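作業ノート 6月 午後の部

灰色の大きい箱の底をどうするか、の続き。今日はかなり進んだ気がする。うれしいので忘れないうちに書いておく。

前回までのまとめ。ホルロイド(Holroyd)の部屋で使っている仕分け用の箱は、底がだいぶ擦れてきている。中身を出し入れするたびに物が底をこするのだから当たり前で、道具としてはよく働いた証拠だと思う。ただ、Waydeと書きそうになったけれどWayne Dobsonが、白っぽくなったところに明るい色の物を置くと見分けにくい、と前から言っていた。私はそれほどでもないだろうと思っていた。今日並べてみて考えが変わった。

やったこと。箱に入れる品の組み合わせを見直した。これまでは棚から適当につかんで入れていたので、布ものばかりの日や硬いものばかりの日があり、後でノートを読み返しても比べようがなかった。今回から「硬い」「やわらかい」「どちらとも言えない」が混ざるようにする。靴は「どちらとも言えない」に入れた。これが意外に面白い分類で、底は硬いのに甲はへこむ、つま先とかかとで持った感じがまるで違う。Benedicta Sowahに話したら、靴は一つの品なのに二つ分の難しさがあるよねと言われて、まさにそれ! と膝を打った。

品物の候補は棚の右側の段にまとめてある。Jordan Ackroydが荷札を付けてくれた。荷札には品の通し番号だけ書いて、色や材質は書かないことにした。書いてしまうと、見る前に頭が決めつけてしまうので。番号と中身の対応表は引き出しの中の青いバインダー。見たあとは戻すこと(自分に言っている)。

靴について、もう少し。ベージュがかった茶色の甲に、白い厚めの底。箱の灰色の上に置くと、甲のほうは落ち着いて見えるのに、白い底の縁だけがくっきり浮き上がる。この縁がとてもよい目印になる。ところが、底の白く擦れた部分に寄せると話が変わるはずで、ここがWayneの言っていたところだと思う。次回は同じ靴を、擦れた側とそうでない側とに順番に置いて比べたい。
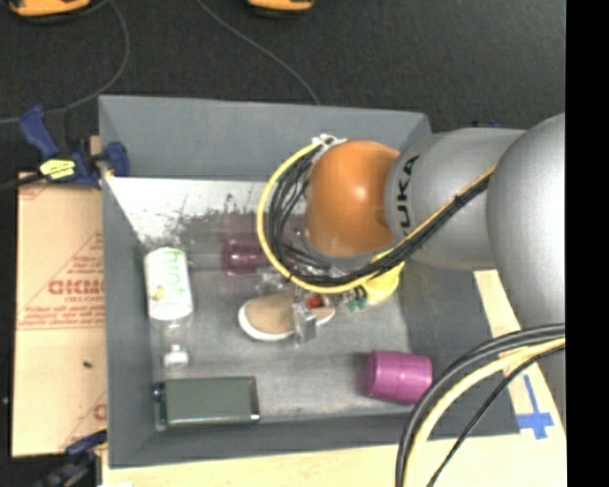 置き方の決まりも決めた。品どうしは重ねてよい。むしろ少し重なっているほうが、仕分けの練習としては面白い。ただし最初の一回だけは全部を離して置き、荷札の番号を読み上げてから始める。読み上げる係と書く係は分ける。今日は私が読んで、Jordanが書いた。途中で交代したら、Jordanの読み上げが速すぎて私の字がひどいことになった。あとで清書する。というか、した。清書版はバインダーの後ろのポケット。

1回の組は5品にした。10品も試したけれど、箱がにぎやかになりすぎて、どれが何番だったか途中で怪しくなった。午前中のその記録は残しておくが、比較には使わない。5品だと落ち着いて見ていられるし、片付けも早い。片付けが早いというのは本当に大事で、午後の後半になっても元気でいられる。

黄色い品について。以前から棚にあった、丸みのある鮮やかな黄色のもの。これは本当に見つけやすい。箱のどこにあっても目が先に行ってしまう。Benedictaは「黄色を入れると他の品がかわいそう」と言っていて、笑ってしまったけれど、的を射ている。入れる組と入れない組を両方作る価値があると思う。入れない組では、たぶん靴が主役になる。

箱の底の補修について。案は三つ出た。
一、そのまま使う。
二、底に薄い敷物を敷く。
三、Mestovbergの箱に替える。
私は二に傾いていたけれど、Neville Bainbridgeが、敷物はずれる、ずれると毎回直す人が要る、と反対した。言われてみれば、去年Ordaleの部屋で同じことをやって、端がめくれて閉口した覚えがある。両面テープで留めたら今度はテープの跡が取れなくなった。あれは私がやった。すみません。

三は、寸法さえ合えば一番すっきりする。Storden経由で見積もりを頼んであり、返事は14日以内という話だった。届くまでは一でいく。擦れた底のまま、擦れた底なりの記録を取る。新しい箱が来たら同じ5品で同じことをやれば、底の違いだけを見られる。考えてみるとこれはなかなかいい順番で、先に箱を替えてしまわなくてよかった。

机のこと。箱は明るい色の木の机に直に置いている。置く位置を決めるため、机の端から箱までを巻尺で測り、バインダーの表紙の裏に書いた。前は目分量だったので、日によって箱が少しずつ旅をしていた。段ボールは今のところ箱の横に置いたままで、邪魔にはならない。あれをどかすかどうかでNevilleと少し話したが、急がないことにした。

気づいたこと、ばらばらに。
小さい緑のものは、ほかの品の脇に来ると別の品の一部に見える。対応表に「まぎれやすい」と書き足した。
ひもの付いた品は今回は外した。ほどく時間のほうが長くなる。
靴は左右そろえず、片方だけを使う。もう片方は棚の奥の袋に。荷札なしなので間違えないこと。
読み上げのとき「7」を「しち」と言うと「いち」に聞こえる。これからは「なな」で統一。
部屋の蛍光灯、奥の一本がときどきまたたく。Zlatko Stoyanovaに伝えた。脚立を持ってきてくれるそうだ。

Zlatkoといえば、先週の記録を全部読んでくれて、余白に鉛筆で質問をたくさん書いてくれていた。これがすごくよかった。「やわらかい、とは誰が触ってやわらかいのか」という一言で、昼休みがまるごとつぶれた。三人で靴の甲を順番に押して、やわらかい派と硬い派に分かれた(私はやわらかい派)。結論は出ていない。でも、分類の欄に「触った人」の名前を書く欄を足した。こういう話ができる日は楽しい。

次回やること。
靴を擦れた側と擦れていない側で比べる。
黄色を抜いた組を3回。
対応表の清書をもう一部作って、Benedictaに渡す。
布ものの候補を探す。タオルは大きすぎたので、もう少し小さいもの。手袋はどうか。片方だけの手袋ならたぶん誰かの机の下にある。
Stordenからの返事を確認。

追記。帰りがけにWayneが、底の白っぽいところの下側のふちに黒っぽい点や傷がぎざぎざと並んでいて、海岸線の地図みたいだと言い出した。見に戻ったら本当にそう見える。新しい箱が来ても、古いほうは捨てずに取っておきたい。置き場所は未定。棚の下、掃除用具の隣が空くかもしれないので、明日Nevilleに聞く。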